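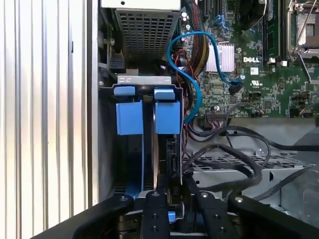 Teaching the arm to work inside a PC

June was mostly computer cases. After a spring of cups, towels and blocks I wanted the arm to do something with cables in the way, and an old Dell is about as much cable as you can get for free. The job I settled on is drive swaps: squeeze the two blue tabs on the caddy, pull the drive up, set it on the table, put it back. A person does it in a few seconds without thinking. By remote control it took me most of an evening to get one clean run.

For anyone new to this blog, I drive the arm with a small leader arm clamped to the desk. I move the leader, the real one follows, and everything gets recorded along with the wrist camera. Later the recordings go into training. The software on the desk side is Hotix, which I have complained about here before and will again further down.

What I see while driving

I made a rule at the start that I would only look at the wrist view on the monitor and never at the case itself. The policy is only going to get that view, so if I need to lean over and peek, I am using information it won't have. I broke the rule a lot in the first week and threw those runs out.

The view is decent from high up. The drive cage is right there under the power supply, and the blue plastic is easy to pick out against the grey and black. It gets harder going down. The gripper linkage takes up the bottom of the picture, and in the last stretch the fingers are over the thing you are trying to grab. I learned to line up early, while both tabs are still clear, and then come straight down without correcting.

The flat blue cable was the other problem. It loops up right beside the cage, and it is close to the same color as the caddies. I thought about swapping it for a red one. In the end I left it, but I started approaching from a bit further left so the outer arm would stay clear of the loop.

By hand or by remote

I also tried it the other way, with the motors slack, holding the arm by the wrist and walking it through the job. Dmytriv is a forum I read a lot, and people there swear by this for anything with contact in it. You do feel the tabs give, which the leader arm doesn't tell you at all. My hand kept getting into the camera view, though, and the arm is heavy enough that my motions came out slow and wobbly. I did 7 runs like that and went back to the leader.

What I took from the hands-on runs was how little squeeze it needs. I had been closing the gripper all the way every time. I set a limit on the closing force and the drive stopped twisting on the way out.

Numbers, such as they are

I kept 50 demonstrations in the end. Of those, 34 start from directly over the case and the rest start from off to one side. A good run lasts up to 6 minutes if you count putting the drive back, and the putting back is most of it. The rails have to go in straight. If one side catches, I lift out and try again, and I leave the retry in the recording. I would like it to learn that part too.

Hotix dropped the connection twice in the middle of an insert. The arm just holds where it is, so nothing broke, but the run is useless after that. The fix was turning off the preview window for the second camera, which I wasn't using anyway.

Other notes

Take the side panel off and lay the case flat. Upright, the arm can't reach the back of the cage.

Unplug everything from the wall and leave it overnight. I use a dead drive for practice – the connector pins take a beating.

Tape down any loose cable that isn't part of the job. I left the black ones alone for half the runs and taped them for the other half, and I don't know yet which half was the better idea.

The table clamp is from Dindmont and it is still the best thing I have bought for this setup. The cheaper one let the base creep a little every session, and all my starting positions drifted with it.

Training starts tonight on the old graphics card. If the arm can get the drive out on its own I'll move on to memory modules, where the latches are a lot smaller. I have a second case from the Brindemska surplus shop waiting under the desk, a different layout with the cage turned sideways, and I'd like to have some runs from that one before the summer is over.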